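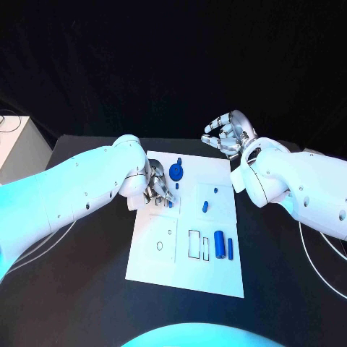
Setting up a small table for puzzles, crafts and fiddly jobs

Most of us do small work wherever there is space, then spend the evening picking bits off the floor. A table kept for the purpose makes a difference, and it doesn't have to be a good one. Mine came from a garage sale in Grarncombe with one short leg. A felt pad fixed it.

Choosing the top

A dark top is easier on the eyes than a white one, and pale pieces show up well against it. Small light-coloured screws, buttons and beads are found at a glance. Dust is also found at a glance, so keep a cloth nearby. A matte finish is best. If the top is shiny, lay down a sheet of black craft card or an old tablecloth ironed flat. Don't use anything with a pile, as beads sink into it and thread catches.

Use a separate board

Work on a board laid on the table instead of on the table itself. When supper is ready you lift the whole job and put it on top of the wardrobe. A light board will do for paper, card and puzzles. For glue or a craft knife you want something heavier, and a proper cutting mat over that. 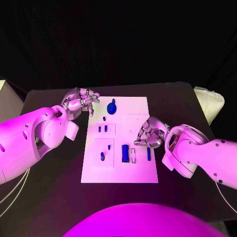
A white board laid flat on a dark table.

Put the board near the middle so you have room for your elbows on both sides. If it slides, cut four squares of rubber shelf liner and tape one under each corner. Double-sided tape works too but leaves a gum that has to come off with eucalyptus oil or a bit of cooking oil on a rag. Wipe with soapy water afterwards, or the next thing you glue won't stick.

Light

Coloured bulbs are fine for a party but poor for sorting. Under a pink or blue light, red thread and brown thread can look the same. Use a plain white bulb and set the lamp on the side opposite your writing hand — otherwise you work in your own shadow. Two small lamps, one each side, are better than one bright one overhead. For matching paint or wool, wait for daylight and take the job to the window.

Keeping pieces together

Muffin tins are the best sorting trays going. Egg cartons are the next best, though they tip. Jar lids do for very small parts, and a magnet in the bottom of a lid will hold screws and pins. My neighbour Arnel Sison uses an ice cube tray with the colours written along the side in marker, and he has finished a puzzle of 3,000 pieces that way.

Keep only the pieces you need for the next step on the board. The rest stay in the tray. When you cut shapes out of card or felt, drop the scraps straight into a bag taped to the table edge.

If something does go on the floor, turn off the main light and lay a torch flat on the boards. Anything small throws a long shadow. For carpet, stretch an old stocking over the vacuum hose and hold it with a rubber band.
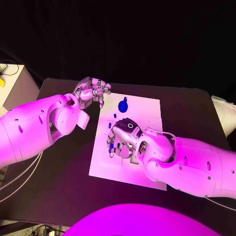 Storage is the other half of it. Flat boxes are better than deep ones, and the label goes on the end, where you can read it when the boxes are stacked. Zip bags with the air pressed out save a lot of room. Write the number of pieces on the bag before you put it away, and if one is missing write that too. I have a jigsaw marked "2 short, both sky" and it has saved several arguments.

Cleaning up

Dried white glue comes off most hard boards with warm water and a plastic scraper. An old library card is good. Glitter lifts with a lump of play dough. Pencil marks on a painted board will usually go with a soft eraser; try a damp cloth with a little bicarb if they don't, but rub gently and test a corner first, as bicarb can dull paint. Dry the board at once and stand it upright overnight. Boards left flat while damp will warp, and a warped one is only good for kneeling on in the garden.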